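Does a coal plant on "reserve" still count toward the closure total?

Posted 31 August 2019 in Energy Policy

I am trying to reconcile two tables on the Stasitz plant. The regional phase-out schedule lists 1343 MW as closed in June. The grid operator's capacity list for the same month shows 1125 MW closed. The permit notice says one unit was moved to "security reserve" and its stack permit stays valid. Is a reserve unit closed or open for the purpose of the target? I need one number for a comment on the Dralley mine extension, and the comment form has no field for notes.

quillmoor

Depends on who made the table. The schedule counts a unit as closed once it leaves the power market. The operator counts it as closed once it can no longer be started. A reserve unit meets the first test and fails the second, so you get two totals. Check whether the gap matches the net rating of the unit in the permit notice. If it does, you have your explanation.

For the mine comment, use the market figure and cite the table by name. Coal demand follows market operation, and a reserve unit burns very little — test runs and the odd call-up.
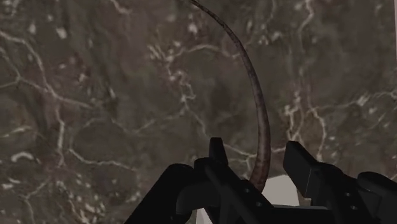
hexpane disagrees with the last part and writes that the market figure is the wrong one for a mine extension, as the Dralley application includes a fuel stock for the reserve unit. Leave that out and the comment can be dismissed as incomplete. The stock is in the annex on supply contracts, page 29 in the copy I downloaded. Give the operator's figure, then put the market figure in the same sentence. The form takes plain text in the main box, so you don't need a notes field.

Also check gross against net. Zistero plants are often listed gross in older tables, and that alone can shift a total.

tarn_ledger

They are all still open if you ask me. Reserve just means they get paid to sit there. Same thing was done at Valdebenito and it took 3 years before anything came down.

bluffside

Update from quillmoor: the gap matches the net rating of the reserve unit, and both tables are net. I am giving both figures, with the annex reference.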